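**Girncombe workshop puts its gripper rules in writing**

After a good many months of talking it over, the automation workshop in Girncombe has a rulebook of its own for hand-held gripper work, and you can pick up a copy at the front desk. It runs to 42 pages - longer than anyone planned, but friendly reading all the same - and it covers clothing tasks first, as those bring in the most questions.

Ragnheiður Kragh, who led the writing, borrowed the backbone from a checklist used in Tivovport and then tried it out on 144 practice sessions before settling the wording. Pads are to be looked over before every session, markers wiped clean and left uncovered, and two people must agree before a recording is thrown away. Anyone being recorded signs a consent form first, and may change their mind later.

The rules take effect in January, and Esben Sveinbjörnsson will gladly take comments until then.

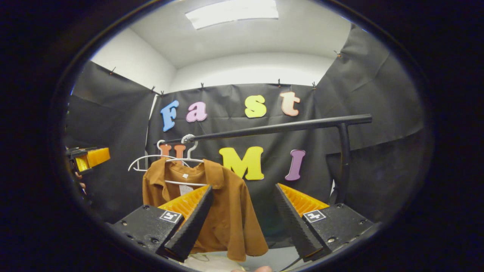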